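ok grasp planner thread, because I keep getting asked why Forka "got slower" in June. it didn't. we moved the time somewhere else

old pipeline: segment, pick highest score grasp, go. fine on a flat table. in a soft container it's a mess, because the walls aren't walls. they move when you lean on them

so the collision checker (Dirno, our wrapper around a pretty boring mesh lib) now has two kinds of contact. hard = never. soft = allowed up to a force limit, then back off and replan

sounds easy. took me most of the month. the force limit was being read in the wrong frame the whole time and I blamed the gripper driver. sorry gripper driver

next thing was depth. fuzzy fabric and anything shiny give you garbage edges in opposite ways. plush comes out fat, glossy plastic comes out with holes. one filter for both = bad at both

now we run two filters and keep whichever agrees better with the mask. not elegant. Berenice Tapia reviewed it and wrote "ugly, ship it", so it's shipped

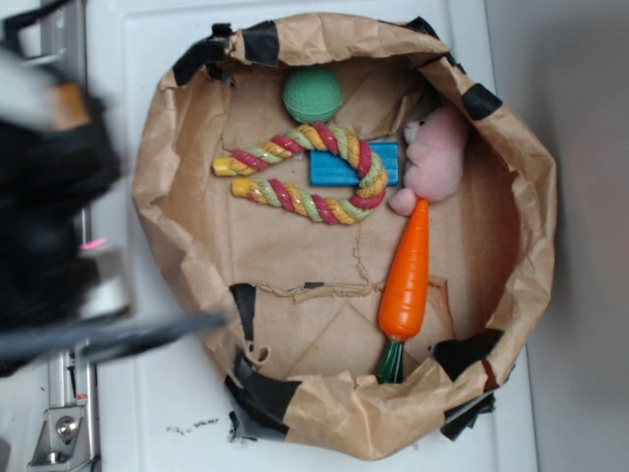 Bag bin, five toys, arm over the left side. The rope lying on the block is the bit the planner cares about.

that overlap is why we added an order step. if A rests on B, B isn't a candidate until A is gone. before this it would happily try for the block and drag the rope along for the ride

overlap comes from mask + depth, no learned model. tried a learned one for a bit. it was great on boxes and guessed on rope

rope in general – still my least favorite class. a U shape has a center, and the center is air. old code aimed at the centroid. yes really

fix: skeletonize the mask, sample points along it, score those. 242 lines including tests, which I'm weirdly proud of

the other thing was container floor vs object. wrinkled brown paper has enough relief that the segmenter was inventing little objects in the creases. tears are worse, they have real edges

Ocampo (the config tool) now lets you tag a container as "deformable" and it raises the min height for a new object. downside, thin flat stuff gets ignored. known issue, its in the readme

numbers since people ask. planning was 100 ms per pick, now 429. thats the slowdown everyone sees in the logs. hard timeout is 600, after that it falls back to a top-down grasp and flags the pick

I can get some of it back by caching the skeletons between picks. if the rope didn't move there's no reason to redo it. branch is up, don't use it yet, the invalidation is wrong

also renamed the launch file for the Vusmont cell, so if your script broke this morning that was me. new name is in teh changelog

next up is the replan loop. right now a soft contact back off throws away the whole plan, including the order graph, which is dumb. want to keep the graph and only redo the approach

if you have logs where it picks the wrong thing first, send them. with the masks pls, not just the video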